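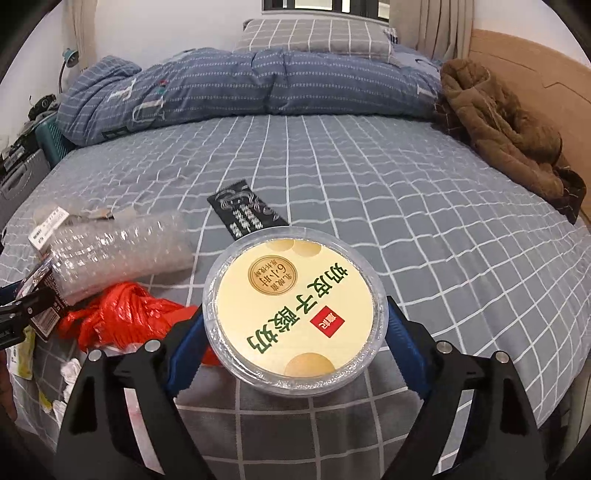 Fitted sheet in gray with white grid

Sindura Fitted Sheet
Made by Femeck
Price: 2,392 shillings, one sheet. Pillowcases are sold separately.

The Sindura is our fitted sheet for daily use. It is woven from cotton in a plain weave, with 156 threads to the square inch. We are often asked why this number is not higher. A higher number makes a smoother cloth, but also a warmer one, and most of our customers live where the nights are warm. The Sindura feels a little crisp when it is new and becomes softer after some washes.

The elastic goes around the whole edge and not only at the corners. In our older sheet, the Gedham, it was only at the corners, and we received many letters about it. If you still have a Gedham and like it, please keep using it, but we do not make it any more.

Sizes
Single, width 90 cm
Single, width 90 cm, extra long
Double
The sheet fits mattresses of normal depth. If you use a topper, please measure the mattress and the topper together before you order, and write to us if you are not sure. Kumudini Debnath answers the size questions and she will need the width, the length and the depth.

Colors
Gray with white grid, plain white, dark blue. The dark blue should be washed alone the first two times. The grid is woven with dyed yarn, so the lines are also visible on the inside of the sheet. The dark blue comes back to the shop in November.

Washing
Wash before first use, in warm water. Close any zippers and buttons of other clothes in the same load. Do not use chlorine bleach. Hang the sheet by the long side and keep the elastic away from strong sun, which makes it weak with time. You may iron it on medium, but please go around the elastic.
The cloth becomes a little smaller in the first wash. We have already added this to the cut.

Guarantee
2 years on the seams and the elastic. Stains and tears are not included. For a claim, send the order number and one photo of the damaged place. It is not necessary to send the sheet until we ask for it.

From customers
"I bought one for my son's bed and then another for mine. It stays in place, also when he jumps." Beatrice Kombo
"Good sheet, but I wish it came with one pillowcase." Marleny Cusi

Goes well with
Langat pillowcase, with envelope closing
Langat light blanket

Page updated 13 Mar 2025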